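How to run a hand-held gripper demo in a living room

Posted Monday, October 27, 2025

Quick write-up while I still remember it. Got asked for this by the Dendon lot, who have their own open day in November and want to do the home version, not the bench version. So it's mostly how we do it at Ivis, plus bits Lụa Đặng has fixed along the way. She runs the visits, I carry things.

Assumes you've already got a pair of grippers that pair and record. If yours don't, sort that first, different page.

Before the day

Charge everything the night before. Both grippers, the tablet, the spare tablet. Pair left and right at home and put tape on the left one. Visitors will swap them over within a minute otherwise and you'll spend the evening working out which file is which.

Ask the host for one cleared surface, a socket and somewhere for people to sit. Don't ask them to tidy the room. We used to, and it made hosts nervous, and the whole point of a home visit is a real home with stuff in it.

Pick one job. We keep picking manicure kit into a box. Small things, all shapes, nothing breaks, costs next to nothing to replace. Cludov do cutlery and I can't say I'd recommend it, the noise alone. Whatever you pick, do it yourself the day before, start to finish, with the actual objects.

Setting up

Cloth down first. A patterned one is fine, it's what people have. Pull it flat where the hands will be working, small wrinkles elsewhere don't matter. Box on the left, things to go in it on the right, long things angled so there's an end to get hold of. Start with the box open and leave it open.

Grippers last. Rest them down, fingers open, don't hand them round yet.

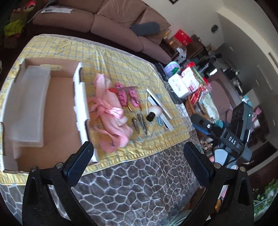

Then do a dry run before anyone arrives, or before they've stopped talking at least. One item across and back. Look at the tablet, check both views are live, check the clock on them agrees. If one's lagging restart both, not just the bad one. We lost a good half hour at the Ruchti visit restarting the bad one over and over.

Order of items

Easy ones first. Soft stuff is easy, hair band, anything with a bow or a fold in it. It squashes, the pads grip it, people feel clever. Good.

Foam next. Squeeze lightly and let it spring back into the pads. First timers crush it, let them, they'll ease off by the second go.

Brush after that. Take it by the handle. People always go for the bristles.

Files and sticks are the hard ones because they lie flat. Three ways that work:

Slide it to the edge of something so one end lifts, then pinch the end.

Use one gripper to hold it still and the other to tip it up.

Come in nearly level with the cloth and scoop. Looks scruffy, works.

Nail clippers somewhere in the middle. They're slippery and they roll a bit. Close slowly, lift slowly. Keep anything pointy for a grown up, and put it in the box yourself if there are small children about.

Letting visitors have a go

Sit them down. Standing up they lean over and their head gets in the way. Elbows in, wrists loose, thumbs where the grips want them. Show it once, without talking, then give them the pair.

Say these things and then stop:

Slow down.

Look at the tips, not at your hands.

If you drop it, leave it where it landed and pick it up from there.

That last one matters more than the rest. Everyone wants to start again when they fumble. Fumbles are useful, keep recording. We came away from our last round of visits with 407 clips, and Lụa kept the messy ones in as a seperate folder, labelled, not binned.

Max 2 people at the table at once, one working and one waiting. We tried 4. Elbows everywhere.

Each turn is 7 items and then swap, whatever happens. Set it out at the start so you're not the one dragging the grippers off somebody's uncle.

Thin plastic

Gets its own section because everyone gets stuck on it. Trays, sheets, sleeves, the clear stuff packaging comes with. It bends, it slides, it's hard to see against a busy cloth.

Don't pinch the middle. Go for an edge, with the pads square to it, and close till it just stops sliding. No further or it buckles. Lift the near end first and let the far end follow. If it starts to swing, pause — don't chase it. Lower it, let it settle, go again.
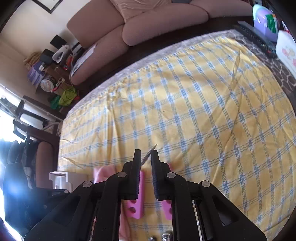

Turning it over is a two-handed job. Hold with one, let the other come underneath, pass it across. I still can't do it reliably and I've been at this since spring. Lụa can do it while holding a conversation with the host about parking.

If it's really not happening, park it and do something soft, come back later. No shame in it.

What to say when they ask what it's for

They will ask, usually straight after their first go. Keep it short. You're showing a robot how a person does it, the grippers see what the robot's fingers would see, later the robot has a try. Done. If they want more they'll ask more. Kids ask if it can do homework. Have an answer.

Don't promise anything about when a robot will be doing this in their house. Just don't.

And ask permission before you record, every person, not just the host. Say what's in view. Offer to turn a family photo round or shift post off the table if they'd like it. Most don't mind, some do, and it takes a second.

When it goes wrong

Gripper won't close all the way: something's in the linkage. Usually fluff or thread off the cloth. Tweezers, gently.

Pads slipping on everything: wipe them. Hand cream. Every time, hand cream.

Screen black on one side: cable, then battery, then restart both.

Visitor's frustrated: take the files away, give them the foam.

Visitor won't give them back: tea.

Packing up

Stop the recording before you touch anything else. Then copy to the spare tablet while you pack, so there's two of everything before you leave the building. Count the kit back into its bag, the small clippers vanish down sofas. Leave the cloth as you found it, or nicer.

Write your notes in the car. Not at home. Who had a go, left or right handed, what they found hard, anything odd about the light. You'll have forgoten half by dinner.

Still to add: a kit list, and the bit about doing this with left-handers which I keep meaning to write up properly. Dendon people, if you try it with a different set of objects send me the list please, we're getting bored of nail files.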